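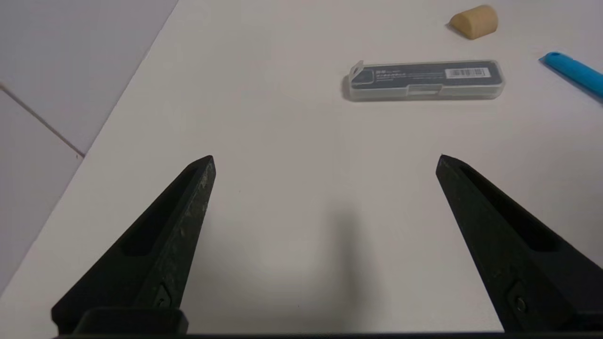
Tsoukalas Poetry Fellowship Awarded to Ekkachai Nakpan

The Batis Center for Letters has awarded this year's Tsoukalas Poetry Fellowship to Ekkachai Nakpan, a poet and adult literacy teacher whose work draws on the spoken stories of families who came to Tokau to work in the canneries. The fellowship provides a stipend, an office at the Center, and support toward the completion of a book-length manuscript. Mr. Nakpan will take up residence in September and remain through the following May.

The Center received 289 applications, the largest number since the fellowship was established. Each application was read without the author's name by two readers, and the final choice was made by a panel of three poets from outside the region. The panel's statement praised Mr. Nakpan's "patience with ordinary speech" and called his sample pages "generous to the people in them, including those who are not always easy to like."

Mr. Nakpan's manuscript, which has the working title The Night Shift Alphabet, is a sequence of 105 short poems. Most are spoken by men and women who learned to read and write English as adults. Each section begins with a word that a former student of his asked to learn first. The words include "landlord," "overtime," "daughter," and "sorry." The poems in the middle section take the form of letters, some of them addressed to employers and some to relatives overseas, and several are left unfinished on purpose.

"I have taught evening classes for most of my working life, and the lines that stayed with me were very often not my own," Mr. Nakpan said in remarks at the Center. "A student would say something while putting on her coat, and I would think about it all the way home. I asked permission to write these things down. When people said no, I left them out, and the book is better for it."

He began writing poems in his thirties, after a student brought a library anthology to class and asked him to explain a poem he had never read. The class spent the whole evening on it. His first collection, Harbor Grammar, was published by a small press and is still used in several adult reading programs in the Tokau area.

About the Fellowship

The fellowship is named for the Tsoukalas family, who ran a bookstore and lending room on Predia Street for two generations. The store allowed customers to borrow books against a signature at a time when the nearest public branch was closed in the evenings, when most working people could have used it. When the store closed, the family left its remaining stock and a sum of money to the Center, asking that the gift be used for writers "who have something to say to their neighbors."

The fellowship is open to poets who have published no more than two books. Applicants do not need a college degree, and they do not need to live in Tokau when they apply. Fellows are expected to spend most of their time writing. They also give one public reading and lead one free course open to any resident.

Gunhild Lauritsen, director of the Batis Center, said that the course requirement was part of the family's wishes and has remained in place ever since.

"We ask our fellows to be present in the town and to be known by it," Ms. Lauritsen said. "Many people first come to the Center for a course, and some of them have told us that a single poem, read aloud by the person who wrote it, helped them through a very hard year. We take that seriously. It is a large part of why the fellowship exists."

Ms. Lauritsen noted that the Center has changed its application form in response to comments from earlier applicants. The form is shorter, the fee has been dropped, and work may now be sent as an audio recording. More than a third of this year's applicants had never before applied for an award of any kind.

Public Reading and Course

Mr. Nakpan will give his public reading in the main hall of the Center in October, at 7 p.m. He will read from the new manuscript and from Harbor Grammar, and will be joined for part of the program by former students who will read pieces of their own. Admission is free. Seats may be reserved at the front desk or by telephone, and a small number will be held at the door for those who arrive without a reservation.

His course, "Writing Down What Was Said," will meet in the evening during the winter. It is meant for people who would like to record the words of parents, grandparents, teachers, or others who have mattered to them. No experience is needed. Participants may write in any language, and the Center will arrange help with reading and translation where it can. Registration will open in November, and places will be offered first to residents who have not taken a course at the Center before.

The Center also plans a small display in the reading room to accompany the residency. It will include lending slips from the Tsoukalas store, along with letters from former borrowers describing the books they remember. One letter, from a retired machinist, concerns a volume of speeches and poems by civil rights leaders that he borrowed as a teenager and renewed for the better part of a year. The family, he wrote, never asked him to bring it back – they asked him only what he thought of it.

Residents who used the store and would like to add a letter or a slip to the display may bring these to the reading room desk during open hours. Items will be copied and returned the same day.

Finalists

The panel also named two finalists, whose names are withheld at their request until their current projects are complete. Each will receive a modest grant and an invitation to read at the Center in the spring. Short written comments have been sent to all applicants who asked for them, a practice that the Center began last year and intends to continue.

Applications for the next fellowship will open in January. Guidelines, including a large-print edition, are available from the front desk of the Batis Center for Letters on Predia Street, and copies will be sent by mail on request. Questions about eligibility should be addressed to the fellowship office, which is open in the afternoon. Applicants who were not chosen this year are welcome to apply again, and may submit the same work.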